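Home | About | Archive | Reading List | Contact

Sample Storage and the Cost of Keeping Everything

Fri 29 November

Laboratories devote considerable attention to the price of reading DNA and far less to the price of storing it. At Rorkon, where I have supervised the tissue and blood collection for several years, the freezers now account for a larger share of the annual budget than reagents do.

Our most recent inventory listed 1442 tubes of extracted DNA. Of these, 531 had not been requested since the study that produced them was closed. A further 70 carried labels that could no longer be matched to a consent form. Those tubes have been set aside and will not be released to any investigator until the records are located.

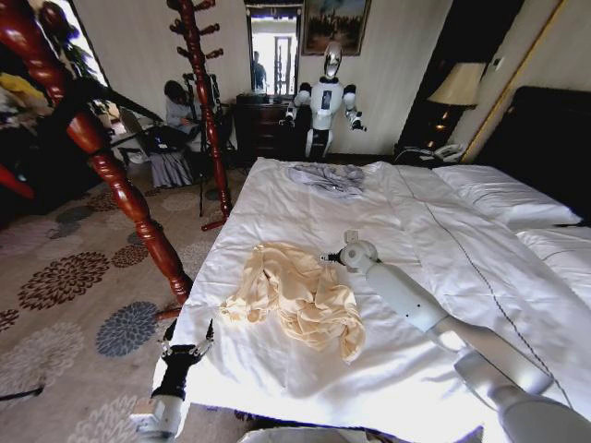 White duvet and pillows against a dark headboard.

The policy we have adopted is modest. Each study lead is asked to name a retention period when samples are deposited, and to renew it in writing when it expires. Where a lead has left the institution, the decision passes to the department. My colleague Nevzat Oral drafted the renewal form, and it has been kept to a single page.

Room-temperature storage on treated cards was also considered. It is suitable for some purposes, including routine genotyping. Long-read work requires longer, intact molecules, and for that reason we continue to freeze the material intended for it. A review of the card samples is planned for December, after which the freezer allocation for the coming year will be settled.

Comments (3)

Natanael Barbosa
Does the retention period apply to the leftover libraries as well, or only to the original extract? We discard ours after a year and have had complaints.

Orhun Demirtaş
We had a similar problem with labels. Printed barcodes helped, but the older handwritten tubes still have to be checked one at a time.

Konrad Kalinowski
Would you be willing to share the renewal form?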